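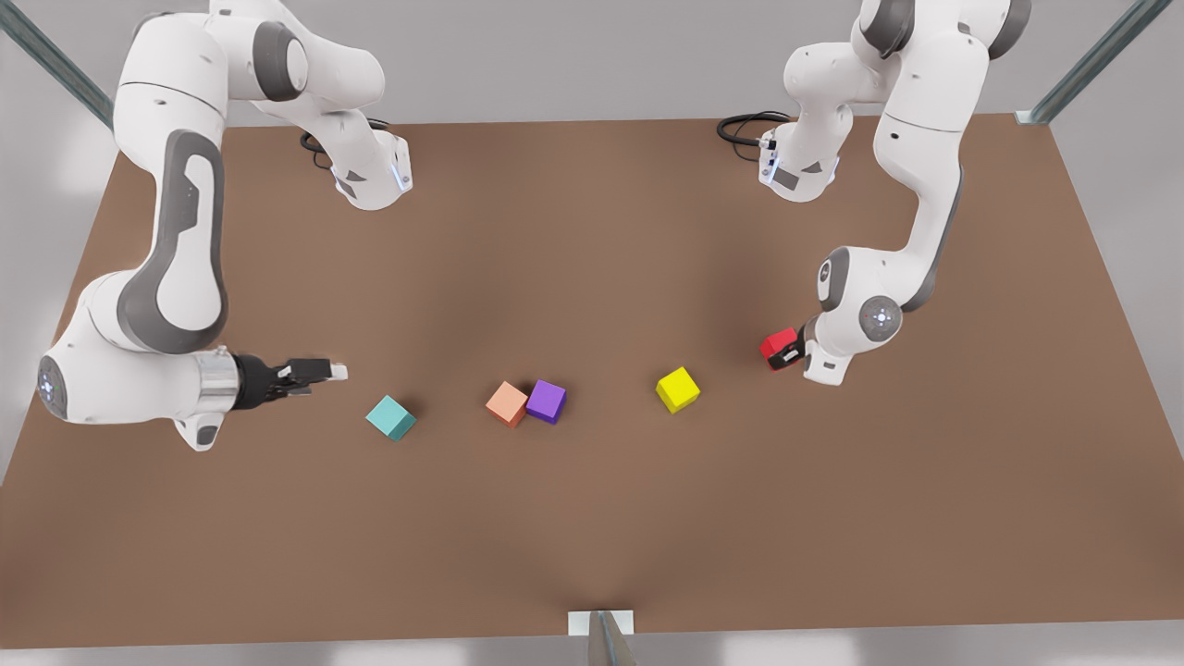 Enport supporters' group questions club's injury claims

September | By Spahić
12 shares | 2 comments

Enport fans say they want proof before they believe the club's new story on player fitness.

The club told season ticket holders that its deal with training firm Kulora would cut muscle injuries "sharply" in the coming season. It gave no figures. The Noklow Stand Supporters' Group, which has 900 members, has written to the board asking for some.

"We heard the same kind of promise two years ago, and we finished the season with a teenager at left back," the group said. "If the numbers are good, show us."

More than 600 members signed the letter. It asks how many games were missed through injury last season, what Kulora is being paid, and who picks the medical staff.

The club has said only that it is "excited by the partnership." The group does not count that as an answer and will raise the matter again at the next fans' forum, which starts at 7 p.m. in the Noklow Stand bar.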